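Gallery: Garment folding station, finger pad fault

Posted by Capucine Jacquet, Jul 6, 2026
Filed under: Station notes, Faults

The folding station at Millach was stopped for 4 working days after we found that the recorded opening width of the left gripper no longer matched the real one. This page covers the fault, what it did to the recordings, and the changes made before work resumed. The same notes apply to the stations at Posach and Pradow, which use the same fingers and the same mounting screws.

The station collects two-handed folding of everyday clothes: T-shirts, towels, hooded sweatshirts. Each hand works one gripper. Opening width is not measured at the trigger. It is worked out from the distance between the square markers on the two fingers, as seen by the camera on the gripper, and then corrected with a table made at calibration. The table assumes that each finger sits square on its mount. If a finger turns on its mount by even a small angle, the marker moves with it and the table is wrong.

Afaf Azar noticed the problem during a replay on the bench arm. The arm closed on a sleeve, the log said closed, and the fabric slid out. She repeated the replay with a folded towel and got a good grasp, which pointed away from the arm and toward the width value. Thick fabric hides the error. A single layer of thin knit does not. She then put a 5 mm gauge block between the fingers of the hand-held unit and read back 3.2 mm.

The cause was mechanical. The screws on the left mount had backed out enough to let the finger rock under load. With the hand at rest it returned to nearly its correct position, so the morning check, done with empty grippers, passed every time. Under load, the tip moved outward while the marker tilted the other way.

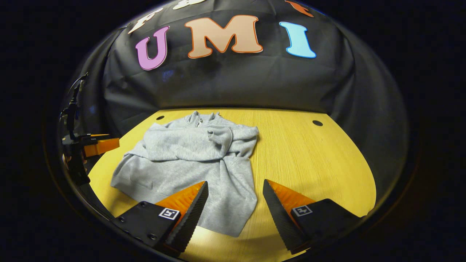 Hooded sweatshirts load the fingers harder than anything else on the clothing list. The hood and the pocket are several layers thick, and most operators drag the body flat by one edge before making the first fold – a sideways pull that the fingers were never rated for. Towels and T-shirts are mostly lifted. When we sorted the bad recordings by garment, the sweatshirts came first by a wide margin, and they also came earliest.

Of the 3000 recordings in the batch, 2000 were made after the last gauge reading we trust. We did not try to repair these with a fixed offset. The error depends on load, and load was not recorded. They have been moved to a separate folder marked "width not valid." The hand path in those files is unaffected and can still be used for work that ignores the fingers.

There was also a safety side to this. On the bench arm, a width that reads too small makes the controller believe it has closed, and it starts the lift. One replay lifted early with the cuff caught on a single finger and pulled the garment off the table toward the operator position. No injury. The arm was inside its speed limit and the stop button was pressed at once. We have logged it as a near miss.

Changes now in place:

Mount screws are fitted with medium thread lock and marked with a paint line across the head and the body. A broken line means the gripper is taken out of use.

The morning check is done under load. The operator closes on the gauge block, pulls sideways, and reads the width again while pulling.

Garments are to be opened flat by lifting, then lowering. Dragging by the hem is no longer allowed on the sweatshirt tasks.

Bench replays need a grasp check before any lift. The controller holds until motor current confirms that something is between the fingers.

The right gripper from the same set was stripped and inspected. Its screws were tight and its width readings were within limits across the full range. Both mounts were replaced anyway, and the old pair went to Krajewska for a closer look at the threads.

Open items: a stiffer mount with a locating pin is in drawing and should be ready to test in August. Until then the loaded check stays. Stations that have not yet done it should do so before the next sweatshirt session and send the readings to Afaf Azar, including the ones that pass.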